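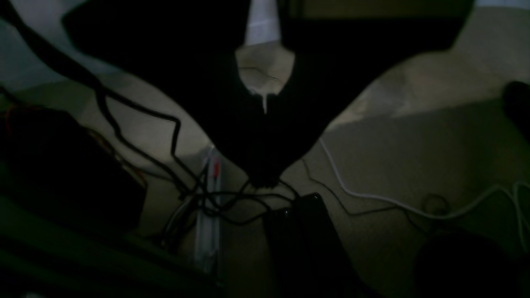

Cable and Floor Clearance Technician (fixed term)

Reference: 27
Employer: Bruleck
Site: Raltel House, ground and first floors
Hours: 30 per week, between 07:00 and 15:30
Contract: 12 months
Closing date: 26/07/2024

About the post

Bruleck looks after floors, power leads and data cabling in rented office buildings. We need a technician to clear, sort and re-lay loose cabling on carpeted floors at Raltel House. The building has 600 desk positions over 1,130 floor outlets, and the cabling has been added to by several tenants without a common plan. Black leads lying in loops on beige carpet are the usual starting point. The post is practical and most of the working day is spent at floor level.

Main duties

Trace each cable from end to end before it is unplugged or moved.
Separate tangled leads by hand. Cutting is allowed only on cables already tagged as dead by the site electrician.
Coil, tie and label leads that are to be kept. Coils are tied with hook-and-loop strap. Nylon ties are not used on data cable.
Fit, refit or remove surface-mounted plastic channel, and report any length that is cracked, lifting or crossed by loose cable.
Record outlet number, cable type and length on the room sheet.
Vacuum the cleared area and note marks, worn patches or damage to the carpet.
Return reusable leads to the store, sorted by type and length.

The post does not include work on fixed wiring, distribution boards or anything behind a wall plate. Faults of that kind are passed to the electrician on the same shift.

Working conditions

Some of the rooms are poorly lit, with under-desk areas in full shadow. A head torch and a floor-standing lamp are supplied. Expect long periods of kneeling, reaching under furniture and lifting boxes of cable up to 12 kg. Knee pads, gloves and dust masks are provided and are replaced on request. Rooms are cleared one at a time and tenants are moved out of the room for the day - you will not be working around people at their desks.

What we require

At least one year in cabling, office moves, building upkeep or similar work.
Able to tell common power and data leads apart by sight and by connector.
Clear handwriting or accurate typing for room sheets.
Normal or corrected colour vision, as channel and outlets are colour marked.
Able to kneel and work at floor level for most of a shift.

Useful but not required

Use of a tone tracer or continuity tester.
Experience with the Grendus labelling system. Training is given in the first week.
A current certificate in portable appliance testing.

Pay and leave

Paid hourly, every four weeks in arrears. Overtime is occasional and is agreed in advance. Leave is 27 days a year plus public holidays, reduced in proportion to hours worked. Travel between Raltel House and the Usmani Road store is paid as working time.

How to apply

Send a CV and a covering note of one page to the Bruleck site office at Raltel House, quoting the reference above. The note should describe one job in which you sorted or re-laid existing cabling: the type of room, the tools used and how the result was recorded. Photographs of finished work may be attached, up to four.

Shortlisted applicants will be asked to complete a bench and floor exercise lasting 40 minutes. It consists of separating a mixed bundle of leads, labelling them and laying two of them in channel along a carpet edge. Tools are supplied. Please wear trousers suitable for kneeling.

Applications received after the closing date will be held on file until the end of February.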